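Notes for the town hall talk, Mar 22, 2025

Keep to 17 minutes. Questions after, with Modupe Shehu holding the microphone.

**Opening**

Thank the grange for the room. Say who I am: Yakubu Ogunleye, I grow vegetables and a little rye on the Wiriya road, and I sat on the county farmland board for 4 years. I am not running for anything. I'm here about the ballot question in November, the one that would let the county buy development rights from working farms.

**What the question says**

Read it out loud, slowly. It is one long sentence and most people have only seen the short version on the yard signs.

- The farmer keeps the land and keeps farming it.
- The county pays for the right to build on it, one time.
- The limit stays with the deed when the farm is sold.

Stop here and ask if anyone wants it read again.
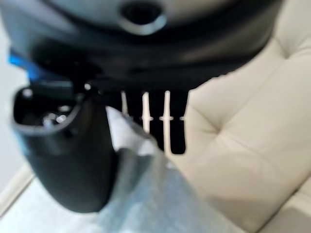
**The mailer**

Most of you got the card from the group calling itself Flasico. It says the county will "take" farms. Hold up the card. The program is voluntary, and a farmer who doesn't apply never hears from the county at all. The card also says that only large dairies would qualify. The minimum in the draft rules is 17 acres, and I know vegetable growers in this room who are over that.

Be fair to them on one point. The card says the rules aren't final, and that is true. The draft can still change before the vote. Anyone who wants a say should write to the county clerk now.

**Money**

The part people ask me about most. The fund would come from a fee on deed transfers. Sales under the limit in the draft pay nothing. Above it, the fee on a typical house comes to $90. I have heard $2000 repeated at the feed store, and I can't find that number in any version of the draft. Give the page number if asked (it's in the folder, yellow tab).

**Draltel and the warehouse**

Don't spend long on this. Draltel has an option on the old Fultetti farm. The ballot question would not stop that project, whichever way you vote. People on both sides have said it would. The site plan goes to the planning board, and that is a separate fight.

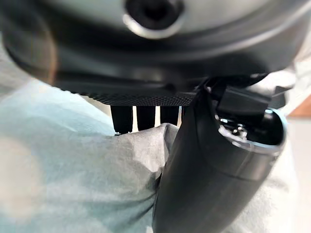
**Small farms and rules**

Local farms do better when the rules are clear enough to plan around. A grower deciding on a new well or a second greenhouse needs to know what the land can be used for after the loan is paid. The draft is too vague on farm buildings, and I'd like it fixed. It allows "structures with suitable surfaces," and that could mean anything. The black plate on the slide has a diamond pattern along its front edge, and I can describe that to you in a few plain words. The draft should be able to do the same for a packing shed floor. Ask for a definition when you write in.

**Close**

Sign-up sheet for the clerk's mailing list is by the door. Copies of the full question are next to it. Hand over to Modupe for questions.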